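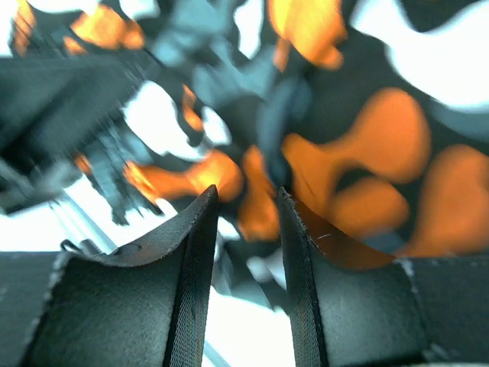 Cledow opens the doors of its new fabric swap room in January, and I'm so pleased to finally be able to tell you about it! I've been running the shop on Herum Street for long enough to know what's sitting in your closets, because you tell me at the register. Curtains from two apartments ago, half a dress you cut out and never sewed, prints you bought for the color and then lost your nerve over. I mean the loud stuff, big rounded blotches of bright orange and white and a dusty teal-blue on a ground so dark it may as well be black. I love a print like that. Bring it in, crumpled or folded, I'll take it either way.

The swap room is at the back of the shop, where the button cabinets used to be (the buttons have moved up front next to the zippers, please stop asking me if I've thrown them out). You bring in clean fabric, we weigh it, and you get the same weight in credit to spend on anything on the swap shelves. A membership is 20 dollars a year and covers your whole household. If you'd just like to drop things off and take nothing home, you don't need to join at all.

We ran a small trial last fall with our friends at Sketulel, the sewing studio across the parking lot, and 743 pounds of fabric changed hands. I had guessed we'd fill one shelf! Cotton went fastest, then linen, and there was a very polite tussle over a bolt of mustard corduroy. Sketulel will be teaching in the swap room too, starting with a beginner class on tote bags and cushion covers. Each class runs 60 minutes and the machines are provided, so all you have to carry is your fabric and your good scissors if you're fussy about scissors. I am.

A few practical things. We can take cotton, linen, wool, denim, knits and most blends, as long as the piece is at least as big as a pillowcase. Smaller scraps go in the quilters' bin by the door and don't earn credit. We can't take foam, fur or anything that smells of mothballs - I'm sorry, I've tried airing it and it gets into everything else.

Pillay, the delivery company up the road, has offered to pick up from people who can't get to us easily. They'll collect up to 2 bags per address inside the town limits, free of charge, and you can book that by calling the shop.

The swap room will be open from 10 a.m. whenever the shop is, and there'll be coffee and a lemon cake on opening morning. Reporters and bloggers are welcome to come early for a look around and to take photos. Call or stop by the register at Cledow, Herum Street, and I'll set up a time with you.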